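FOR IMMEDIATE RELEASE
17 March 2019

Rostbridge community kitchen to reopen with free breakfasts, bigger pantry

ROSTBRIDGE - The Kerar Street kitchen reopens this month after a winter of repairs. New floor drains, new sinks, a second oven. Doors open at 7 a.m., breakfast served until 10. No sign-up, no proof of address, no charge.

The kitchen closed in November when a pipe burst under the prep room. Meals moved to the Flores Hall annex, which has one stove and very little parking. Even so, 453 households picked up food there over the winter. Of those, 158 were new to the service.
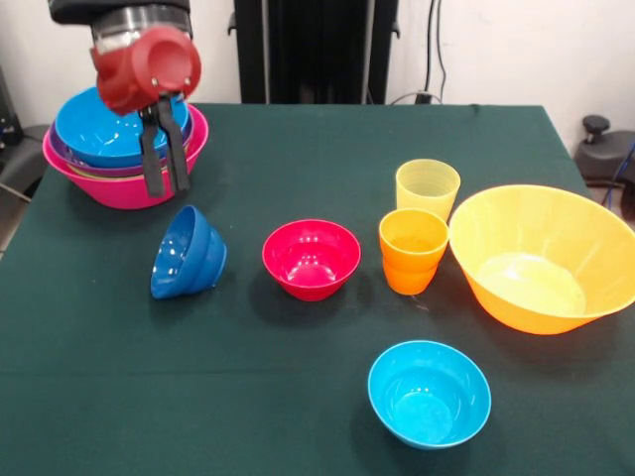
Breakfast will be kept simple. Oatmeal, eggs, toast, fruit when we can get it. Pancakes on the first morning, made with Premix, the kitchen's own dry blend of flour, oats and milk powder. Premix will also go out in take-home bags, two per household, with directions printed in English and Spanish. Just add water and a little oil. It keeps for months in a dry cupboard.

The pantry side has grown too. Three more rows of shelving, a chest freezer, and a low counter for people who use wheelchairs or would rather sit while they pack. Shelves will be restocked every afternoon. Baby food and low-salt cans now have there own section by the door.
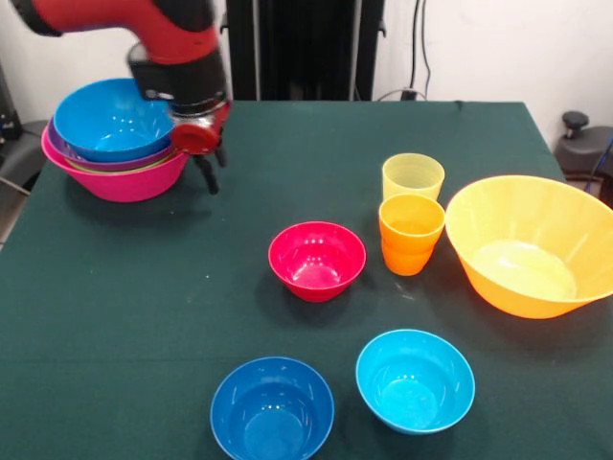
Donations: dry goods are welcome at the side entrance between noon and 4 p.m. Most needed right now are rice, canned fish, peanut butter and cooking oil. Please no glass jars, no open packages, nothing past its date. Larger loads, call ahead so we can clear the loading bay. We can't take clothing or furniture at this site.

Families asked for smaller bowls for children, and for cereal to be put out seperately from the hot food line. Both are in place for opening week. High chairs are on order and should arrive before the end of March. 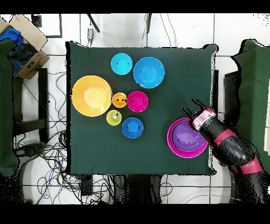
Bowls in different sizes and colors on a green cloth.

Parking is on the north side only while the sidewalk is finished. Bus riders should use the Flores Hall stop and walk two blocks east. The ramp is at the side entrance, ring the bell if the door is shut.

Flores Hall will stop handing out food the day before Kerar Street reopens. Anyone holding a winter pickup card can bring it to the new counter. Lost cards are fine, give your name at the desk.

Media: reporters and photographers may visit the kitchen before opening, by appointment, afternoons only. Please ask guests before taking pictures. Requests go to the Rostbridge kitchen office, Kerar Street.

###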